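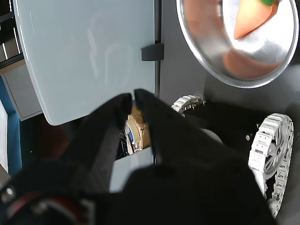
3. Mise en place de la dînette Prutness

Installez le jeu sur un plan dégagé, de préférence avant l'arrivée des cuisiniers. Les légumes n'ont pas de tiroir attitré : la carotte tient très bien dans un récipient en métal poli, où son reflet orange fait déjà une moitié de recette. Gardez les fils hors de portée des petites mains.

3.1 Sortez la casserole, les deux bols blancs, le maïs, l'aubergine, le piment et la carotte.

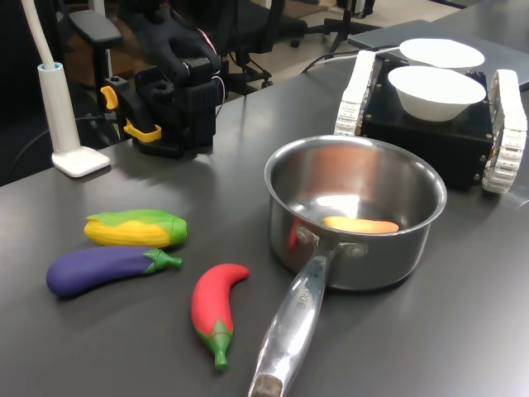 Fig. 2 — Légumes sortis, carotte dans la casserole.

3.2 Placez les bols côte à côte. Ils restent vides : le potage est imaginaire et se renverse beaucoup moins.

3.3 Présentez la carotte au-dessus du bord, pointe vers la casserole.

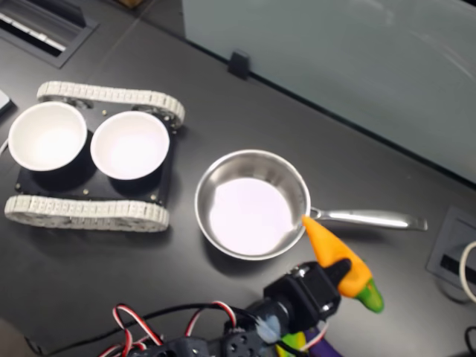 3.4 Posez-la dans le fond, sans couvercle. Temps de cuisson : 2 minutes, ou jusqu'à perte d'intérêt.

Attention — ces légumes sont des jouets. Ne les mettez jamais sur un feu véritable, même à la demande insistante du chef.

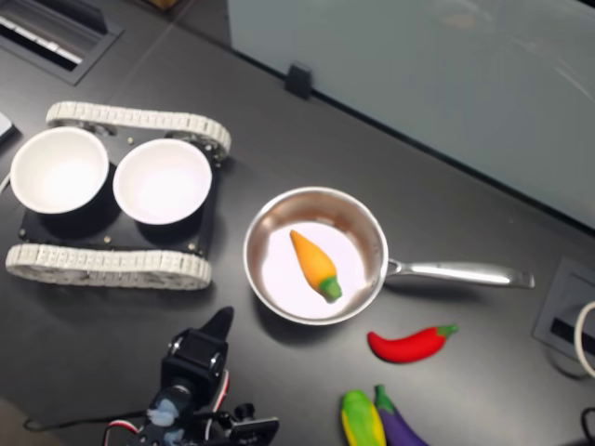
Fig. 4 — Carotte en place, piment en attente sur la table.

3.5 Pour le rangement, voir la notice du bac Skivard (réf. 462). Le piment va au fond.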